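Lecture 9: Can machines do chores yet?

Course handout, Automation in Everyday Settings
Leltitz Institute, Department of Mechanical Engineering
Revised Feb 1, 2023

Read sections 1 to 4 before class. Section 5 is for the lab groups. The problem set is at the end.

1. What counts as doing a chore

A chore, for this course, is a task with a goal state that an ordinary adult could check without instruments. The table is clear. The shirts are folded. The bin of brackets has been sorted by size. The definition says nothing about method, speed or the shape of the machine.

By that definition a dishwasher does part of a chore. It washes. It does not collect the cups, scrape them, load them, or put them away. Most household machines on sale are of this type: a person brings the work to the machine, in an arrangement the machine accepts, and takes it away afterward. The floor-cleaning robot goes to the work itself, but the person still picks the cables and socks off the floor first.

We will call the portion left to the person the residue. Much of this lecture is about the residue, which is mostly picking up, carrying and putting down.

2. Shop floor and home compared

Shop-floor automation is old and works well where three conditions hold. The parts are known, the parts arrive in a known pose, and people stay out of the work cell. When one condition is relaxed, cost rises. When all three are relaxed, the task begins to look like housework.

Consider the packing line we use as the running case, the Vokach line from Lecture 6. The arm there handles 23 part types. A new part type takes one engineer most of a shift to add. The line stops if a carton arrives with its flaps up. No one on the site considers this a defect, as the upstream station is set to deliver flaps down.

A home has no upstream station. Objects arrive in whatever pose the last person left them. The set of part types is open, and some of the parts are soft. Furniture moves between one day and the next. People walk through the work area, and they expect the machine to yield.

3. Grasping in practice

Two-finger grippers remain the usual choice for mobile manipulation. They are simple to model and easy to repair. Their weak points are thin flat items on a hard surface, cloth, and anything wider than the jaw opening. Suction handles the first of these if the surface is smooth and clean. It does poorly on cushions.

The Draltari trial, carried out by our own lab in October, gives a sense of the current level. The task was tidying: pick up a named item and put it in a named place. There were 400 attempts, spread over 17 item types.

Findings, in the order they appear in the report:

Rigid items standing on a bare tabletop were the easy case. Bottles and mugs seldom failed unless they stood near the edge.

Flat items failed most often at the first contact. The fingertips touched the table, the controller read this as a grasp, and the arm lifted with nothing in it.

Soft items were picked up without much trouble and put down badly. A cushion released above a sofa does not land upright.

Anything hanging was a problem. A coat on a hook has to be lifted and then pulled forward, and the amount of lift depends on the hook. The planner had no model of this.

The report does not give a single success rate, and students should not compute one from the appendix. The item types were not equally represented, and an operator stepped in at different points in different runs.

4. Where the training data comes from

A learned policy needs examples of the task done correctly. There are three common sources. Teleoperation produces data that matches the robot exactly, but it is slow and the operators tire. Simulation is cheap per example – it is also poor at cloth, liquids and clutter. The third source is a hand-held gripper with a camera mounted on it, carried by a person through the task. The person supplies the motion, and a marker on or near the jaw lets software recover the finger opening from the video.

The hand-held method has one large advantage for household work, namely that it can be used in furnished rooms. A living room with mismatched chairs, a low table, a sofa with a cushion on it and other people standing around is a fair sample of the conditions the machine will meet later.

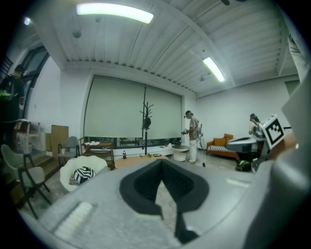

It has costs too. The person's wrist can reach poses that a given arm cannot, so part of every data set has to be discarded or corrected. The camera is close to the jaw, and the view is largely blocked by whatever is being held. Force is usually not recorded. A policy trained this way may learn where to close but not how hard.

The Edwards set, used in the lab, contains 578 recordings after filtering. Check the arm's reach limits against each recording before training. Groups that skipped this step last year spent two weeks looking for a fault in the wrong place.

5. Lab work

Each group chooses one chore and writes out its residue: every step a person still performs when the best available machine is used. Steps such as opening the door for the machine and charging it are included. Then mark each step as sensing, grasping, carrying, placing or deciding.

Groups working on a shop-floor task should use the Vokach line drawings. Do not redesign the line.

6. Problems

6.1 State the three conditions from section 2 and give a household task for which two of them hold.

6.2 A fingertip touches the table before it touches the item. Propose a test that separates this event from a grasp, using only motor current and finger position.

6.3 For a coat tree with upward-curving arms, sketch the removal path of a jacket hung by its collar loop. Mark the point at which the load leaves the arm.

6.4 Explain why a marker on the jaw may give a poor estimate of finger opening in a room lit by ceiling tubes. Refer to your notes on exposure from Lecture 4.

Written answers are due at the start of Lecture 10. Lab groups hand in one sheet per group.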